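Bay Five

The Plug Job

Friederike Buschmann got to the shed before the heater had caught up, hung her coat on the nail and signed the sheet. Under "task" somebody at Skamitz had typed PLUG / POWER BOARD / INSERT AND REMOVE. Under "target" they had typed 102.

She had done folding in January and cups before that. Folding was hard on the shoulders. Cups were all right. She had never done plugs.

"You pick it up with the left," said Nwosu, who ran the bays on the early shift. "Hold the board with the right. Put it in, count two, take it out, put it down somewhere else. Then again."

"Somewhere else where?"

"Anywhere. Not the same spot. If you put it in the same spot the model learns the spot."

She pulled the grippers on and squeezed them a few times. They pinched at the base of the thumb, and the left one always did it worse than the right. The screen outside the curtain went green and she started.

The first dozen were bad. The pins went in crooked, or the plug rolled in the jaws and she had to put it down and begin again. Nwosu said to leave the bad ones in as long as she got there in the end. Recoveries were worth having. Only a drop onto the floor was a discard.

By the time the radio in the next bay got to the ten o'clock news she had stopped thinking about it. Her hands knew where the holes were. She thought about her sister's fence, and whether the car would need tyres before winter, and then she noticed she had done the last four into the same socket.

She stopped and pressed the pedal.

"Problem?" said Nwosu through the curtain.

"I keep using the end one."

"Everybody uses the end one. Arivham had 1035 episodes of the end one. They had an arm that would go past two empty sockets to get to it."

"What did they do?"

"Hired us."

She pressed the pedal again and used the middle one, which she didn't like. Her wrist had to come round further and the jaws hid the holes from her. She tried turning the power board a little, then a little more. She tried bringing the plug in from the side. Some went well and some took three goes.

At lunch she sat on the step with a cheese roll. Urico, the bloke from folding, asked how plugs were. She said they were fiddly. He said he'd heard they were going to light switches after this, and she said she wouldn't mind light switches.

"Does it ever bother you?" he asked. "That it ends up doing it like you?"

She thought about that. She held her elbow out when she reached across, because of a break when she was nine. It had never set quite straight. Somewhere there would be an arm with a perfectly good elbow, and it would hold it out.

"They only keep the hands," she said. "I don't think the elbow goes in."

"It'd show up in the hands, but."

She finished the roll and went back in.

The afternoon was slower. She did a run with the plug starting prongs up, as Nwosu had asked for more of those, and the left gripper kept wanting to tip it back toward her. She learned to hold it lower down on the body. After that they went in cleanly, near enough every time, and she got through the rest of the sheet without pressing the pedal once.
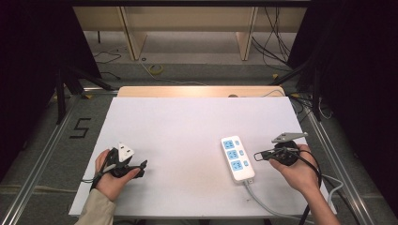 Monday

The review was back when she came in. Nwosu had it on the bench, two pages stapled at the corner, and he had already drunk half his tea over it.

"They've kept ninety-eight," he said. "Four gone. Three drops and one where you sneezed."

"I did sneeze."

"They want more of the middle socket. Whoever's watching them likes how you come round to it."

Friederike read the second page standing up. There was a comment box at the bottom, and someone had written: operator extends on approach, consistent across session, please ask her to keep doing this.

She read it again and put it back on the bench.

"Same task?" she said.

"Same task. Mix up where you put it down."

She hung up her coat, pulled on the left gripper, then the right, and waited for the green.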